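One Saucepan and Two White Bowls
19 March 2025

I've been trying to get my cooking stuff down to what I use in a normal week, and the pan that keeps winning is the plain stainless one.
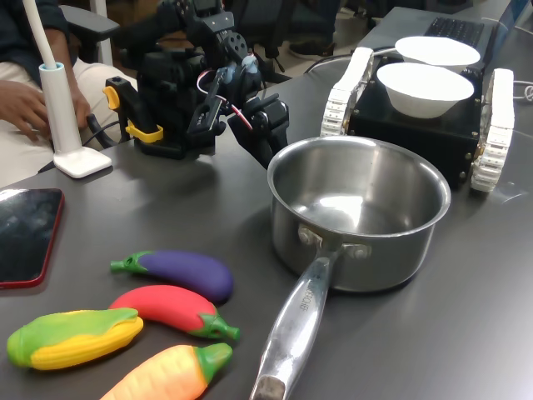
Vilho Oksanen wrote under my last post that I should stop fussing over pans altogether and buy one decent nonstick, and that anybody who boils oatmeal in bare steel deserves the scrubbing they get. Fair enough, Vilho! I've read that comment more times than I should have, and I'm still keeping the steel one. I had nonstick for years and I was forever worrying about it – no metal spoon, no high heat, no stacking without a paper towel in between. With this one I just go at it with a whisk and don't think.

It's nothing fancy. Rolled rim, long handle held on with two rivets, and some lettering stamped along the handle that I've never once paid attention to while cooking. The end of the handle is scuffed and dark by now, but the inside still has a really nice shine on it, and I'm a little vain about that. My routine is a soak with warm water and a drop of dish soap while I eat, then a soft sponge, then (if there's a chalky patch on the bottom) a splash of white vinegar left to sit for a few minutes. I dry it right away with a towel. If I let it drip dry I get spots all over, and then I stand there rubbing at them with my sleeve like a crazy person.

Oatmeal, then. I start it in cold water, not boiling, and I keep the burner lower than the box says. It takes longer but it hardly sticks. 60 grams of oats, 200 of water and a splash of milk at the end makes a small bowl, and that's plenty for me before noon. On days when I've been out walking I double it and regret nothing.

The other thing this pan does all the time is soup for two. I make a pot of red lentils with an onion, a carrot, cumin, and whatever's wilting in the drawer, and 600 milliliters of stock is as much as I'd put in before it starts spitting over the rim. I've tried to sneak in more. I've also cleaned the stove more. There's a bigger pot in the hall closet, a Prasteck, a wedding present to somebody and then handed down to me, and it's a perfectly good pot, but it weighs a ton and I only drag it out for corn.

Now the bowls. I got rid of most of the others in March – there was a set from Tavard with a blue stripe that looked great in the store and chipped if you so much as set a fork down in it. The ones I kept are plain matte white with wide rims. I love a wide rim! You can carry a full bowl of soup to the couch with your fingers nowhere near the soup, and there's somewhere to park the heel of your bread. The matte finish does pick up gray marks from spoons, I'll admit that. Baking soda made into a paste takes most of them off, and the rest I've decided to live with.

What I haven't sorted out is lids. I own more lids than pots and hardly any of them match, and the one that sort of fits the saucepan belongs to a frying pan that's long gone. It sits a little crooked and lets the steam out of one side, and for rice that's a pain. I'm going to stop by the thrift store in Nandthorpe next time I'm over that way and take the pan with me, handle sticking out of my bag and all, so I can try lids on it right there in the aisle. My neighbor swears by one of those silicone ones that fit everything. I don't trust them, but I've been wrong before (see: the Toivonen garlic press, two posts ago).

If any of you have a trick for rice in a pan with a bad lid, leave it in the comments. I've been using a dinner plate, and it rattles the whole time.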